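We use cookies to remember your settings and count visits. Accept all | Manage preferences

Storing Blankets and Heavy Bedding Between Seasons

Updated 8/10/22

Most damage to stored blankets is done by what goes into the closet with them: skin oil, food residue and moisture. The container matters less than the condition of the fabric on the day it is put away.

Washing before storage

Wash everything, including items used only once or twice. Clothes moth larvae feed on wool and other animal fibers, and they prefer soiled areas. Stains too faint to see in June will often be yellow by the following winter.

Use half the normal dose of detergent for fleece and plush, and add a second rinse. Detergent left in a deep pile makes it stiff and attracts dust. Skip fabric softener. It coats the fibers, and on fleece it flattens the nap.

Wool goes in cold water on the wool cycle, or by hand in a tub. Do not wring it. Roll it in a dry towel, press, unroll, and dry flat. Cotton quilts can take warm water, but check old seams first and mend any loose stitching, as the weight of wet batting will open it further.

Drying

A blanket can feel dry on the outside and still hold water in the middle. After the dryer stops, open the blanket fully and leave it over a rack overnight. Thick comforters should be turned once during that time. Low heat only for synthetics; high heat fuses the tips of polyester pile, and the rough texture that results cannot be reversed.

In a damp house, run a dehumidifier in the storage room and keep relative humidity near 50 percent. A cheap dial gauge is good enough. Mine is a Trorkier and reads slightly high, so I correct for it.

Folding

Fold loosely, in thirds, and change the fold lines each year. Cotton and linen weaken along a crease that is kept for several seasons. For old quilts, put a roll of acid-free tissue inside each fold. A family quilt dated 1855 on its backing has been kept this way in our house, and the wear is confined to two old creases from before the tissue was used.

Stacking

Heaviest at the bottom, pile fabrics at the top. Fleece and sherpa recover from light pressure but not from months under a wool blanket. A shelf 20 inches deep takes most throws folded in thirds. Leave a gap at the back for air.

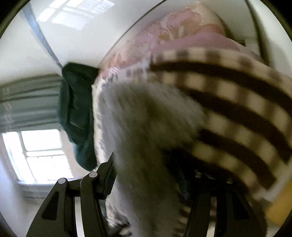 Vacuum bags are acceptable for polyester fill for one season. Do not use them for down or wool. Both need their loft, and down kept flat for a year may not regain it. Cotton storage bags with a zipper are the better choice. The Wultotis bags I use have held up to 11 washes with no failed zippers.

Moth control

Cedar blocks have a weak effect that fades as the oil dries. Sand them lightly when the smell goes. Sticky pheromone traps show whether moths are present but do not clear an infestation. If larvae are found, seal the wool item in plastic and freeze it at 0 degrees Fahrenheit for a week, let it return to room temperature in the sealed bag, then repeat.

Labels

Tie a tag to each bag with the contents, bed size and date washed. Tags should be on the outside and on the side facing the door.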